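3.2 Folding stage

Sheets were kept to one colour per model so the creases could be compared later. Green was the commonest. Most folders start at the top end, and the first flap sets up everything after it: if the diagonal is off there, the long side fold comes out ragged too. Figure 1 gives a flap of this sort, top edge at an angle, with a raised strip down the right.
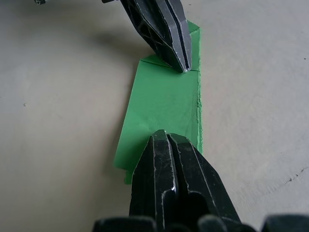

Vol. 2, p. 175

Figure 1. Green sheet with top flap folded and raised right side.

Crease quality was scored by eye, then again by Radwan without sight of the first score. Faint creases (see the diagonal across the middle-lower part of the sheet) were recorded but not scored. Of 3,000 creases logged, 1,641 were sharp enough to score. Rest left out. Paper was Stuler stock throughout, no pre-scoring.

Triangular flaps gave the most trouble. They lift agian unless held down, and with the sheet lying partly over the table edge the lower portion has nothing under it to press against. A card surface is softer than bare wood; we did not test wether this matters. 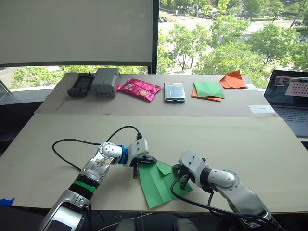 Meriem Bennani, reading a draft of this section, objected that a lifted flap is no fault in itself, many models need one at the halfway point, and asked for it to be scored only once the model is finished. We have done so in Table 2. Scores from before July were not redone.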